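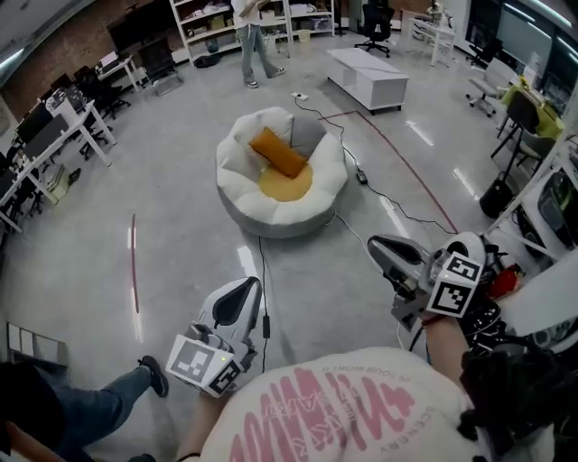 ## Qui sommes-nous

Flolter fabrique des coussins de sol. L'atelier se trouve à Lindach, au rez-de-chaussée d'un ancien dépôt de quincaillerie, et la salle d'essai est juste derrière, de l'autre côté de la cloison. Nous dessinons, coupons, cousons, garnissons et réparons sur place. Nous vendons aux particuliers, aux bibliothèques, aux crèches et à quelques hôtels, sur commande la plupart du temps.

L'entreprise a été fondée par Rozália Szekeres, tapissière de formation, qui refaisait jusque-là des fauteuils et des banquettes de restaurant. Les premiers coussins de sol ont été cousus le soir, pour une salle de lecture dont le mobilier avait été livré trop haut pour les petits. La bibliothèque en a redemandé, puis une école voisine, et la tapisserie de sièges a fini par occuper moins de place que le reste. Nous acceptons encore un fauteuil de temps en temps, quand le carnet le permet.

Tegwen Howells a rejoint l'atelier un mois d'octobre, pour remplacer une couturière en congé. Elle s'occupe aujourd'hui des patrons, des essais et de toute la correspondance avec les clients. Si vous nous écrivez, c'est elle qui répond.

## Le coussin fleur

C'est le modèle pour lequel on nous connaît : un grand rond blanc, un bord festonné et gonflé comme une rangée de pétales, une assise jaune au centre. On s'assoit dans le jaune et on s'appuie sur le blanc.

Le patron a changé plusieurs fois. Dans la première version, les pétales étaient cousus un par un puis assemblés, ce qui donnait de belles formes mais des coutures fragiles à l'endroit où deux pétales se rejoignent. Les enfants tirent dessus, les adultes aussi d'ailleurs, en se relevant. Le bord est maintenant taillé en une seule bande, resserrée à intervalles réguliers par un point de capiton. La forme est un peu moins nette à la sortie de l'atelier, elle se place au bout de quelques jours d'usage.

L'assise jaune est une pièce séparée. Elle se retire, se lave et se remplace sans toucher au reste. Nous avons longtemps hésité sur la teinte. Le jaune retenu est assez franc, parce que les tons plus pâles disparaissaient contre le blanc sous un éclairage de plafond.

Le blanc nous vaut des questions. Oui, il se salit. La housse passe en machine à trente degrés, séchage à plat, et elle supporte un détachage au savon de Marseille. Pour les crèches, nous proposons le même modèle en écru ou en gris, et nous conseillons de commander une deuxième housse dès le départ. Le bain de teinture peut varier un peu d'une année à l'autre.

## Ce qui va avec

Un coussin de sol seul convient pour lire une demi-heure. Au-delà, il faut quelque chose dans le dos ou sous les coudes, et c'est la raison des pièces complémentaires.

- **L'oreiller rectangulaire orange.** Il se pose en travers de la fleur, se glisse sous les genoux ou se tient dans les bras. C'est la pièce la plus vendue à l'unité. Le garnissage est plus ferme que celui du bord.
- **Le calage gris.** Il se loge contre le bord arrière et sert de soutien pour les reins. Nous l'avons voulu dans une autre couleur que le blanc pour qu'on voie tout de suite où est l'arrière du siège.
- **Le tapis Tedenlow.** Un sous-tapis mince, antidérapant, à découper à la forme voulue. Utile sur le carrelage et le béton lisse, inutile sur la moquette.

Tout peut être commandé séparément, y compris par des gens qui ont acheté leur fleur il y a longtemps. Nous gardons les anciens patrons.

## La salle d'essai

Le sol y est en béton poli, gris. Ce n'est pas le sol le plus accueillant, mais il est parlant : un coussin qui glisse glisse tout de suite, et un garnissage trop mince se sent dès qu'on s'assoit. Les modèles qui tiennent là tiennent à peu près partout.

On y dispose les coussins au sol, dans la configuration demandée par le client, et on les essaie assis, allongé, adossé, avec un livre, avec un enfant sur les genoux quand il y en a un de disponible. On les déplace aussi beaucoup. Un coussin de bibliothèque est ramassé, empilé et redéposé tous les soirs. S'il n'offre pas de prise, il est tiré par une couture. C'est en regardant comment les gens attrapent la fleur par le bord que nous avons renforcé les points de capiton.

Vous pouvez venir essayer. Il suffit de prévenir par courriel un jour ou deux à l'avance. On retire ses chaussures à l'entrée de la salle, il y a un banc et des casiers. Prévoyez de bonnes chaussettes en hiver, le chauffage au sol n'a jamais été installé.

## Tissus et garnissage

Les tissus viennent de la maison Balogh, avec qui nous travaillons depuis le début. Elle nous fournit des toiles de coton épaisses, en petites quantités, et accepte de reprendre une teinte que nous avons épuisée si nous patientons jusqu'au bain suivant. Les délais s'en ressentent parfois. Nous préférons attendre une toile que nous connaissons que d'en essayer une autre sur une commande en cours.

Le garnissage est une fibre coupée, versée à la main dans une enveloppe intérieure fermée par une glissière. L'enveloppe s'ouvre. Si le coussin s'affaisse, on peut remettre de la fibre, et nous en vendons au sac. Les calages et les oreillers contiennent en plus une plaque de mousse découpée à l'atelier. Les chutes de mousse partent dans les poufs d'entrée de gamme, que nous vendons uniquement sur place.

Nous n'utilisons ni boutons ni pompons sur les modèles destinés aux enfants. Les glissières sont dissimulées sous un rabat, et le curseur se bloque à l'intérieur.

## L'équipe

Nous sommes 4 à l'atelier : Rozália à la coupe, Tegwen aux patrons et aux essais, une couturière et un apprenti. L'apprenti change tous les 2 ans, selon le calendrier du centre de formation, et il apprend à coudre une fleur complète avant de partir, garnissage compris. Certains reviennent nous donner un coup de main à l'automne, quand les commandes des écoles arrivent toutes ensemble.

L'atelier produit environ 1000 pièces par an, toutes catégories confondues. Nous n'avons pas l'intention d'en faire beaucoup plus. La table de coupe est grande, mais il n'y en a qu'une, et la réserve de fibre prend déjà tout le fond du dépôt.

## Réparer

Une bonne part de notre temps va à la réparation. Coutures ouvertes, glissières forcées, bords aplatis, traces de feutre. Envoyez-nous d'abord une photo, de face et du dessous, avec une indication de l'année d'achat si vous l'avez. Tegwen vous dira s'il vaut mieux expédier la pièce entière ou seulement la housse – dans la plupart des cas, la housse suffit, et le port coûte nettement moins cher.

La reprise d'une couture est gratuite pendant la durée de la garantie. Ensuite, nous facturons le temps passé, sans minimum. Nous ne réparons pas les coussins d'autres marques, sauf ceux qui nous sont apportés à l'atelier et que nous pouvons ouvrir devant leur propriétaire.

Les housses trop usées sont reprises contre une petite remise. Nous en tirons des sacs de rangement pour les coussins, que les écoles nous demandent souvent.

## Ranger et entretenir

Quelques habitudes prolongent la vie d'une fleur :

1. La retourner de temps en temps, assise jaune retirée, et la laisser à l'air quelques heures.
2. Redonner du volume au bord en tapant chaque pétale du plat de la main, de l'extérieur vers le centre.
3. La ranger à plat. Posée sur la tranche, elle garde un pli.
4. Ne pas empiler plus haut que la hanche, les coussins du dessous s'écrasent.
5. Passer l'aspirateur à l'embout plat dans les creux du bord.

L'oreiller orange se lave séparément la première fois. Le calage gris ne passe pas en machine tant que la mousse est dedans. Il faut la sortir par l'ouverture du dessous, et la remettre le côté arrondi vers le haut.

## Bibliothèques, écoles, crèches

Pour les collectivités, nous établissons un plan d'implantation à partir des dimensions de la pièce. Indiquez la position des portes, des radiateurs et des prises. Pensez aux câbles qui courent au sol : un grand coussin les cache très bien, et on se prend les pieds dedans en le déplaçant. Nous laissons toujours un passage libre entre les coussins et le mur.

Le devis est gratuit. Un échantillon de chaque toile peut être envoyé par courrier, et une fleur d'essai prêtée pour deux semaines, à retourner dans son sac. Le paiement par mandat administratif est accepté.

## Nous trouver

Atelier Flolter
131, rue du Dépôt
Lindach

L'entrée se fait par la cour. La sonnette de gauche est celle de l'atelier, celle de droite sonne chez les voisins du dessus. Le camion de livraison peut reculer jusqu'au quai, les voitures se garent dans la rue. Nous fermons entre Noël et le Nouvel An.

Les commandes, les demandes de réparation et les questions d'entretien passent toutes par le formulaire de contact. Précisez le modèle et la couleur.

*Page mise à jour le 7/6/23.*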